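Home Search Tips Storage Kitchen Workshop Contact
Search this site

Small Printed Gift Boxes: Opening, Refilling and Storing Them

February, by the Flullier workshop desk

Shallow cardboard boxes with printed lids are worth keeping after the contents are gone.

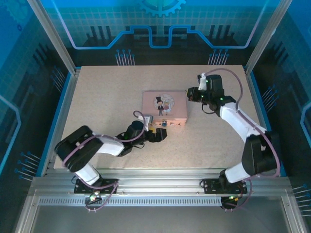

The usual causes of damage are crushed corners, scuffed print and damp. All three can be limited with a clear work surface and a few minutes of preparation.

Work surface. Wipe the table and let it dry before setting a box down. Grit under the base will scratch a printed panel as soon as the box is turned over. A speckled top hides crumbs and staples well, so check it with the flat of the hand. Keep the box near the middle of the table, with free space on both sides for the lid and the contents.

Opening. Find out how the box closes before pulling on anything. On a lift-off lid, hold the base with one hand and raise the lid at two opposite corners in small, even steps. Lifting at one corner only racks the lid and splits the glued joint. On a tuck flap, slide a thin plastic card under the edge and work from the center outward. Do not use a knife blade. If tape has been applied over print, warm it with a hair dryer on the low setting and peel it back at a shallow angle.

Cleaning. Use a dry microfiber cloth on coated board and a soft brush on uncoated board. Pencil and light scuffs come off with a white vinyl eraser. Test on the underside first. Water raises the fibers and leaves a ring.

Repair. Split corners take PVA glue, applied with a toothpick on the inside face. Clamp with a clothespin over a scrap of baking parchment and leave it overnight. We have used Maksymiv bookbinding glue since 2021 without a joint reopening. Ordinary white glue is adequate if the coat is thin.

Refilling. Put heavy items flat on the base and fill gaps with tissue. The lid must close under its own weight. A bulging lid will take a permanent curve within a week or so.

Storage. Stack by footprint, largest at the bottom, no more than five high. Keep stacks off concrete floors and out of direct sun; pink and other light inks fade first. The Hillen shelf bin, part 173, takes two stacks side by side. The Droluvus bin is deeper, and its lid presses on the top box, so leave it off. Label the bin and leave the boxes unmarked.

Previous tip Next tip Back to Storage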